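Metildale Fight Night Organizers Question Hekon Title Claim

METILDALE - The team behind Metildale Fight Night said Sunday it will not recognize the new Hekon lightweight belt until it sees how the rankings were put together.

Hekon has told fans that its champion beat the best in the region. Its published list names 11 fighters, and by our count 3 of them have not had a bout in nearly two years. We would like to know who they beat to get there.
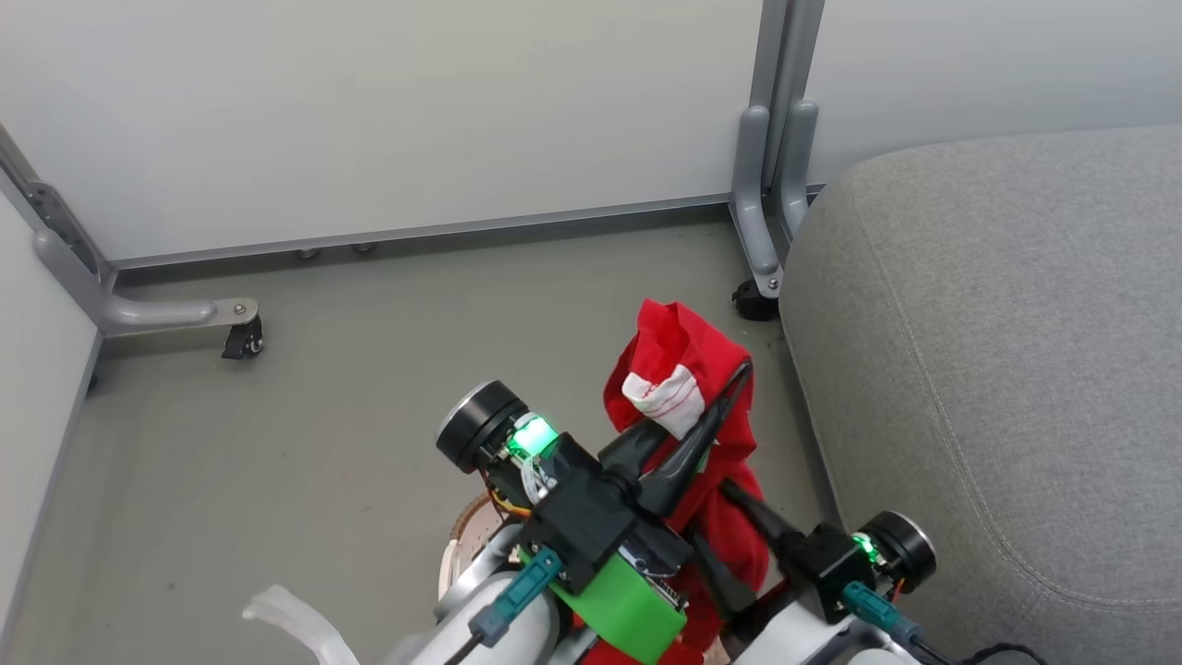
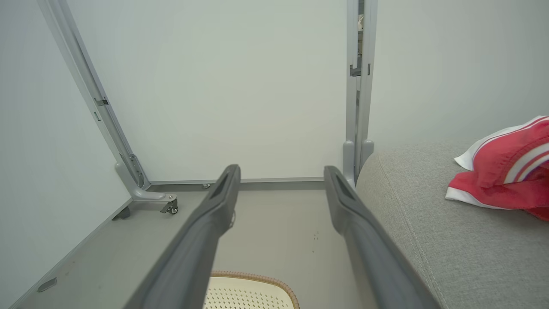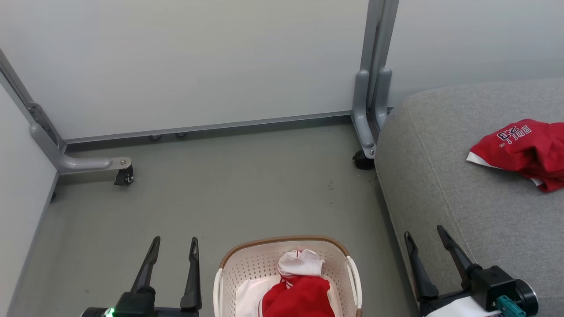
Reading time: 3 minutes

We have asked Hekon for its scoring rules twice. The reply was a ticket offer.

Penedis, which sponsors our December card, supports this position. So does the Dlamini gym, whose lightweights were left off the list with no reason given - a strange call, given their record.

Our own card will go ahead with 9 bouts and no title on the line. Tickets for all 1194 seats go on sale at noon at the Metildale box office.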